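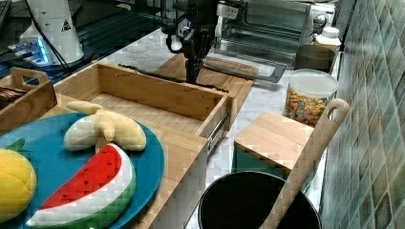 Birkstead Opens Family Practice Kitchen

Birkstead will open a practice kitchen for young children and their caregivers in October. The room has a marble counter, a toaster oven and a green tile backsplash. Plush fruit takes the place of fresh food in the first lessons.

"Children learn a kitchen by setting things out and putting them away," said Seraina Riedl, program director.
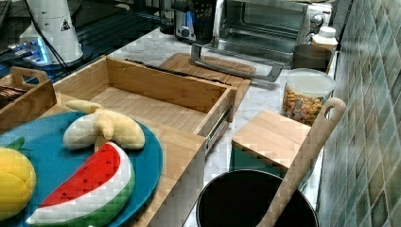
Enrollment

The program has 41 places per term and is open to families in Ploria. More than 220 families have asked to join. Inquiries may be sent to Shahzad Qureshi at the Birkstead office.
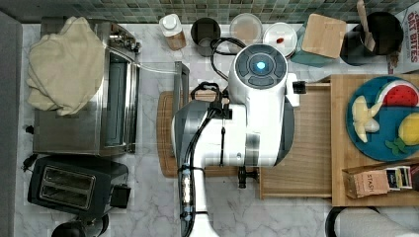 Toy watermelon, banana and lemon on a teal-blue plate, with a box of Stash tea and a row of tea packets.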